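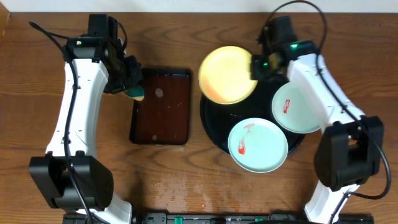 3.2 Wiping the trays

The second task in our project was cleaning tableware after a canteen meal. We used the rectangular trays with a raised rim, as these hold crumbs and sauce along the inside edge and the corners are rounded. Bořivoj Slanina prepared the soiling: 2 g of thickened sauce per tray, left until Friday morning and then wiped with a damp sponge.

Each tray was weighed before and after wiping. The clean weight was 571 g. Sponges were rinsed in 200 ml of water between trays, and the water was changed after every second tray.

Most of the residue stayed where the base meets the rim. The flat part came clean first - the corners needed a further pass with the edge of the sponge. Glare on a glossy surface made thin smears hard to judge by eye, so weight was used for the results in section 4.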